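机器人是怎么想事情的：从床上拿衣服，放进篮子

文字：彼得罗·乔尔诺沃尔（Petro Chornovol）
适合小学中高年级阅读

把床上的衣服拿起来，走过去，放进篮子。你做这件事的时候几乎不用想。机器人要做同样的事，就得靠软件一步一步地算。软件就是写给机器看的一大串指令。

下面说说这些指令都在忙什么。

第一步：看见

机器人的头上有摄像头。摄像头拍到的画面，在电脑里只是一大堆数字，每个数字表示一个小点有多亮、是什么颜色。数字本身不会说“我是一件衣服”。

把数字变成“衣服”“床”“地板”的那部分软件，叫作感知软件。它先看过许许多多的照片，每张照片都有人标好了哪里是衣服、哪里是被子。看得多了，它就能在新的画面里自己去找。
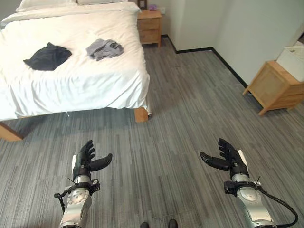

衣服比杯子难认。杯子放在哪里都是杯子的样子，衣服却每次都不一样，可以摊开，也可以团成一团。被子也有褶皱，所以软件不能看到褶皱就说是衣服。它要把颜色、边缘和形状放在一起判断。

认出来以后，软件还要算出衣服有多远。人有两只眼睛，两只眼睛看到的画面差一点点，大脑就靠这一点点差别估计远近。不少机器人也用2个镜头来做同样的事。

第二步：打算

知道衣服在哪里以后，轮到规划软件工作。它要回答几个问题：先拿哪一件？用左手还是右手？手从哪边伸过去，才不会碰到床？

规划软件会在电脑里先试一遍。它想出一条路线，检查会不会撞到东西，会撞就换一条。软件工程师贡沃尔·维克（Gunvor Vik）把这叫作“在脑子里走一遍”。她的小组给自己的规划软件起名叫霍夫利（Hovley）。霍夫利一次最多比较400条路线，然后挑出一条又短又安全的。

大任务也要拆成小任务。“把衣服放进篮子”在霍夫利里拆成4段：走到衣服旁边，抓住，走到篮子旁边，放下。一段做完了，才开始下一段。

第三步：动手

管动作的叫控制软件。手臂上有好几个能转动的关节，就像你的肩膀、手肘和手腕。控制软件要告诉每个关节转多少、转多快。

它不能说一次就不管了。它发出命令，看看关节真的转到了哪里，差一点就补一点，然后再看，再补。这样的循环每秒钟要进行很多次。你用手端一碗汤走路时也是这样，汤往左晃，手就跟着调一下。

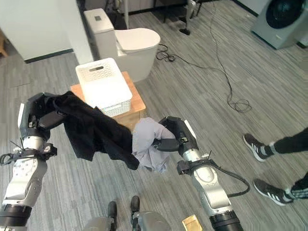
两只手一起干活的时候，软件还要多算一件事：两条手臂不能互相打架。左手占了一块地方，右手就要绕开。软的东西更麻烦，布会垂下来，会晃，有时还会挡住摄像头，让机器人看不见后面的东西。遇到这种情况，软件可以记住篮子刚才在哪里，也可以让机器人转一转头，换个角度再看。

松手也要算。手要先到篮子上方，再张开手指。如果位置偏了，衣服就会挂在篮子边上。

还有走路。机器人的每一步都要算好脚放在哪里。手里拿着东西时，身体的重心会变，控制软件就要跟着调整，让它站稳。地上有电线，或者旁边有人，感知软件就要告诉规划软件，重新找路。

第四步：检查

动作做完不等于事情做完。软件要再看一次：篮子里有衣服吗？手里还有没有？床上还有没有？如果手里还有一件，那就回到前面，把没做完的那一段接着做。
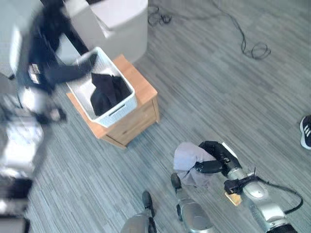 几个词的意思

感知：把摄像头拍到的画面变成机器人能用的信息。
规划：在行动之前选好顺序和路线。
控制：让关节按照计划转动，并且随时修正。
关节：手臂或腿上能转动的地方。

自己试一试

找一个同学，2个人一组。一个人当机器人，闭上眼睛。另一个人当软件，只能用说的，让“机器人”拿起桌上的一件外套，放进一个盒子里。

只能说很小的动作，比如“右手向前伸一点”“手指合拢”。不可以说“把外套拿起来”。

做完以后交换，再把你说过的指令写下来，看看哪几句可以去掉，哪几句还不够清楚。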